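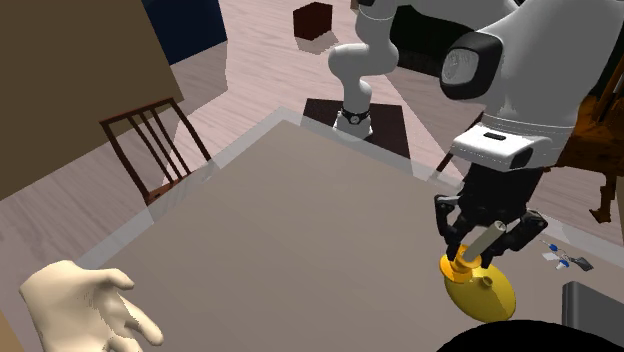

Griet Goossens reckons I should have given up on the sourdough in March. She left a comment under my last post saying that two months of flat loaves is plenty, that the shop in Padthorpe sells a perfectly good seeded one, and that I was starting to sound "a bit haunted". Fair enough, Griet! But I'd just fed the starter when I read it, so it seemed rude to stop.

So, where were we. Last time I'd moved the jar from the windowsill to the cupboard over the boiler, and it went completely mad. It doubled by lunchtime, pushed the lid up and got into the tea towels (two of them went in the bin, they'd set like plaster). I was thrilled. I'd been feeding it strong white from the supermarket and then switched to a bag of wholemeal rye from the mill shop out at Retwood, and I think that made more difference than the cupboard did, though I changed both on the same morning like an idiot so I'll never know for sure.

The recipe I'm using now is Ward Postma's, which he typed out for me in an email with no capital letters and no paragraph breaks. It wants 200 grams of starter, which sounded like loads to me, and a long cold night in the fridge. The bit I kept getting wrong was the salt. I was putting it in right at the start with everything else, and Ward has you wait 20 minutes and then squish it in with wet hands. It feels horrible, all gritty and slippery, and then suddenly it goes smooth and you feel like a genius.

Then there's the oven. Ours is ancient and the numbers have worn off the dial, so I finally bought one of those little thermometers that hangs off the shelf. I set it to what I have always believed was 200 and went off to hang the washing out. When I came back it said 118. I've been cooking Sunday roasts in that thing for years! No wonder the potatoes take all afternoon. I turned the dial as far round as it would go, waited ages, and put the loaf in the big casserole with the lid on.

And it rose! Not massively, there was still a dense stripe along the bottom, and one side had split open in a sort of grin, but there were holes in it, proper ones you could lose butter through. We had it with leek soup and then again at ten o'clock at night standing up in the kitchen.

Next job is a new element for the oven, if anyone still makes them. I've also got a jar of discard in the fridge that I keep adding to and never using, so if you've got a decent cracker recipe, stick it in the comments. Crumpets would do as well. Griet, I'm saving you the end slice.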